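4.3 Preparing cans for the Clarkusier storage rack

Read this section before you fill the rack for the first time. The rack must already stand level and be fixed to the wall (see 3).

1. Take all cans out of the carton and wipe them with a dry cloth. Do not use a wet cloth, the printed codes can come off.

2. Check each can for dents. A can with a deep dent on the rim must not go in the rack. It will stop in the channel and the cans behind it will stop also.

3. Find the code on the plain end of the can. On many imported drinks it is printed small and with weak ink. Turn the can slowly under a lamp until the shine moves away from the characters.

4. Write the code in the stock sheet (form 3497). If you can not read one character, put a line in its place. Please do not guess.

5. Lay the can in the top channel with the plain end to the front. Let it roll down by itself, do not push.

Note: One channel holds 20 cans of the same size. Do not mix slim cans and standard cans in one channel.

Note: When the label is in a language you do not read, keep one can from the carton apart and ask for the translated ingredient list before serving.

Caution: Do not load more than 100 cans in total. Fill the lower channels first.

Questions about the stock sheet: Daryna Ivanyshyn, Futville office. 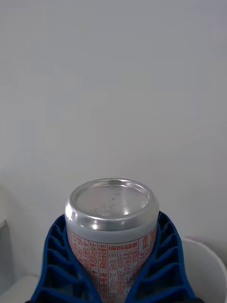

Figure 4-3. Plain end of a can with printed code. Label in Korean.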